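Accueil Jeux Fiches Téléchargements Forum Contact

Lodhi-Comptoir — fiche du jeu de données

Version du 10/15/18. Responsable de la fiche : Benjie Maglaya (Privby).
12 partages · 3 commentaires

Résumé

Lodhi-Comptoir accompagne le kit de simulation Jadus, vendu par Unden. Le jeu contient 1797 épisodes de manipulation simulés, tous joués par un robot blanc à deux bras équipé de pinces à deux doigts. Il sert à évaluer le kit avant achat ou à préentraîner une politique de saisie. Il n'est pas nécessaire de posséder la licence complète pour le lire.

Contenu

Les épisodes sont répartis en trois dossiers : 600 pour le rangement, 159 pour le test, le reste pour les déplacements d'objets sur plan de travail. Chaque épisode comprend les images, les positions articulaires des deux bras, l'ouverture des pinces et une consigne en une phrase. Les pièces sont meublées sobrement : murs unis, comptoir à dessus marbré, plante en pot, bac gris. Le point de vue est en hauteur et peut être fortement incliné.

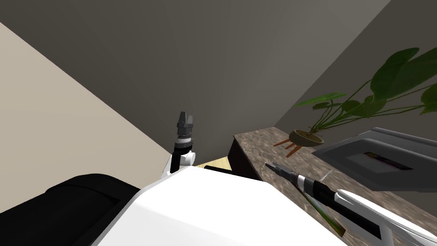
Faut-il une carte graphique pour relire les épisodes ?

Un processeur ordinaire suffit pour la lecture ; la carte graphique ne sert qu'à relancer le rendu avec Jadus.

Installation

Décompresser l'archive, puis indiquer son chemin dans le fichier de configuration du kit. Le script de vérification signale les fichiers manquants et s'arrête à la première erreur. Sous Windows, éviter les accents dans le chemin — le chargeur ne les accepte pas encore.

Limites connues

Les contacts avec les objets fins restent approximatifs. Dans 145 épisodes, la consigne a été réécrite à la main et le vocabulaire diffère un peu du reste ; ils portent la mention « relu » dans l'index. Les textures de pierre se répètent d'une pièce à l'autre. Aucun essai sur robot réel n'est fourni.

Licence et contact

Usage libre pour la recherche et l'évaluation. Pour une intégration commerciale, écrire à Unden en précisant la version du kit. Les corrections de l'index sont publiées en avril.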